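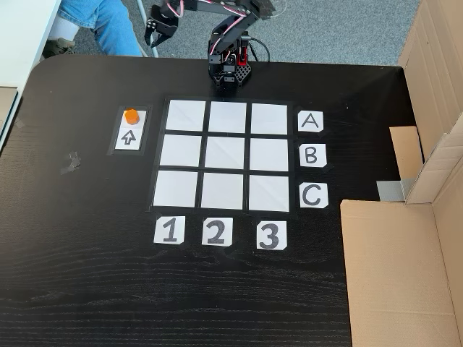

Figure 1. Tabletop board with row cards A to C, column cards 1 to 3, and the piece holder on the left.

Low-Cost Coordinate Board for a Turn-Based Table Game
Project report, Femik design course
Neusa Medeiros and Neusa Sales

Abstract

A three-by-three game board was made from white paper squares and black tape and fixed to a black tabletop. Each square is identified by a letter and a number, so that a player can call a move aloud and a second person can place the piece without pointing. The report covers the layout, the materials, the labeling scheme and a short reading test. Two label designs were compared over 80 called moves. Large single characters on separate cards gave fewer wrong placements than small characters written inside the squares.

1. Background

Tic-tac-toe is usually drawn on scrap paper and thrown away. In the course unit on shared workspaces at Bedville, students were asked to turn a familiar game into a fixed table layout in which each position has a name. The name had to be readable by a seated player and short enough to write in a move log. The unit brief also set a materials limit and ruled out printed parts. All marks were to be drawn by hand.

An earlier class project, kept in the Fallmont binder, numbered the squares from 1 to 9. Its authors reported that players mixed up 4 and 6 when they sat on different sides of the table. That result led us to a two-part name (letter, then number), as used on maps and chess boards.

2. Requirements

R1. Nine playing positions of equal size.
R2. Every position has one name made of two characters.
R3. Labels stand outside the playing area, so that a piece never covers them.
R4. A waiting piece has a marked place off the board.
R5. The layout can be taken off the table without damage to the surface.

3. Layout

3.1 Board. The playing squares are white paper. Strips of black tape separate them and serve as the grid lines. On the black table the tape has little contrast with the surface but strong contrast with the paper, and the squares are what the player needs to see. A white-on-white version with drawn lines was considered and dropped at the sketch stage.

The paper had been folded on the diagonal to check that each piece was square before use. Faint creases remain. They did not affect play, although a piece set down exactly on a crease sometimes rocked slightly. Future boards should be checked with a corner template instead.

3.2 Row labels. Rows are lettered A, B and C, with A at the top. The cards stand in a column to the right of the board. Placing them on the right kept them clear of the holder.

3.3 Column labels. Columns are numbered 1, 2 and 3 from left to right. The cards lie below the board, on the side nearest the seated player. A called move gives the row first. The center square is B2 and the bottom-right square is C3.

3.4 Holder. A narrow rectangle outlined in black tape lies to the left of the board. It holds two white paper squares, one above the other. The lower square has an arrow drawn in outline, pointing up. The upper square is the resting place for the waiting piece, which in Figure 1 is a small orange hexagonal one. The arrow was left unfilled so that it would not be taken for a game mark.

4. Construction

The board was built in this order:

Cut the paper squares from one stock, using the first square as the pattern.
Mark the left and bottom limits of the board on the table with short bits of tape.
Set the bottom row, then the middle and top rows.
Run the black tape between the squares and press from the middle outward.
Cut and letter the label cards before fixing them.
Line up each card with the middle of its row or column and tape down the corners.
Lay out the holder last, leaving a clear gap between it and the board.

Translucent tape was used on the label cards so that the corners stayed readable as white shapes. Gray tape was used only for temporary marks. A crumpled scrap of it was still stuck to the table at the time of Figure 1. Removal of all position marks should be added to the end of the procedure.

Total build time was 36 minutes, not counting the cutting of the paper.

5. Reading test

The test compared two designs. Design 1 had the full name of each square written small in one corner of the square. Design 2 was the layout in Figure 1. For each design, one author called moves from a prepared list and the other placed the piece. The caller and the placer changed places halfway through. Each design received 40 calls, for a total of 80.

A placement was scored as wrong if the piece came to rest in a square other than the one called. A piece touching the tape was scored as correct if most of it was in the right square.

Design 1: 5 wrong placements in 40 calls.
Design 2: 1 wrong placement in 40 calls.

Four of the errors in Design 1 came when the previous piece had been left covering the corner name of a nearby square. The single error in Design 2 was a swap of rows A and B. No column errors were recorded for Design 2.

The call list was produced from the seed value 3734 in the course spreadsheet. The same list was used for both designs, in a different order. The log sheets are filed under Harries folder 659.

6. Discussion

The sample is small and both testers had helped to build the board. They knew the names of the squares before the test began, and a new player may do worse on either design. The difference between the designs agrees with R3 but does not prove it.

The row cards are on the right only. A player whose view of that side is blocked must count down from the top. A second set of row cards on the left would solve this, but the holder would have to move farther out.

The removal test for R5 has been done only on a spare strip of the same black tape, left in place overnight. It came up without residue. The paper squares and label cards have not yet been lifted.

7. Further work

Repeat the reading test with players from another group.
Try the row cards on both sides.
Replace the folded squares with uncreased ones.
Lift the full layout at the end of September and record any marks left on the table.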